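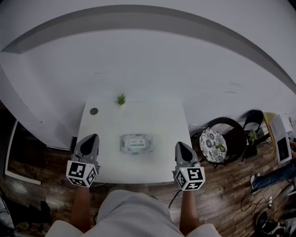 4. Setting up the Nuvalden rates rebate in Starkero

The rebate page in Starkero will offer to estimate your payment before you have entered anything worth estimating, and you should ignore it until step 6. Get the paper together first. You want your last rates notice, the receipts for the work you are claiming and a bank statement showing the money leaving your account. Spread them on a plain white table if you have one, as the Skeleck scanner finds the edges of a page badly on timber or a patterned cloth. A pack of wet wipes on the table is handy for fingers and for the phone lens, but keep it clear of thermal receipts.

Before you start

You need Starkero with the Rebates add-on switched on (Settings, Add-ons, Rebates). The free trial of the add-on lets you fill in the whole form and then asks for payment when you press Export. If you only have one receipt, the council's own paper form does the same job.

Entering the claim

1. Open Rebates and choose New claim. Pick Nuvalden from the list. If your property is in the Joseph ward, choose "Nuvalden (Joseph)", even though both entries show the same logo.

2. Type the assessment number exactly as printed on the rates notice, with the leading zeros. Starkero accepts the number without them and shows a green tick. The tick means the box is not blank. It does not mean the number has been checked against anything.

3. Under Occupancy, choose Owner, Part owner or Tenant. Part owners must also enter their share as a percentage.

4. Scan each receipt with Skeleck and wait for it to appear in the Documents tab. Compare the amount it has read with the amount on the paper. It is fond of turning a 1 into a 7.

5. Enter the total paid for eligible work. The rebate covers totals up to $3,000, and anything over that is left out of the calculation. Appliances you can unplug and take with you are not eligible, whatever the salesperson wrote on the invoice.

6. Press Estimate. The most the page can show is $800. 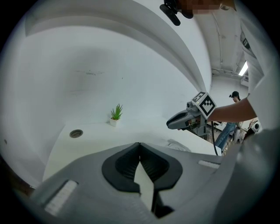

Grey gripper with black ribbed jaw and off-white finger plate.

Note: The large figure at the top of the Estimate screen is headed "Your rebate". Read it as "the most you could get if every receipt is accepted". We have asked for the heading to be changed.

7. Save the claim, then press Export. Open the exported file and read it through before sending it. Names longer than the box are shortened without warning.

8. Lodge the file through the council's website. Starkero cannot lodge it for you, despite the button marked Finish.

Caution: The council does not send payment links by text message. A message telling you that your rebate is "ready to release" and asking for card details should be deleted.

After lodging

Allow 60 days for a decision. The progress bar in Starkero is driven by the calendar on your computer and knows nothing about your claim, so a full bar is no reason to spend the money. Ring the council if you have heard nothing by then, and have the receipt number ready.

If your income changed during the year by more than $2,000, tell the council in writing. Editing the figure in Starkero after you have lodged changes your own copy only.

To keep the claim for your records, go to File, Archive claim. For removing an archived claim, see section 7.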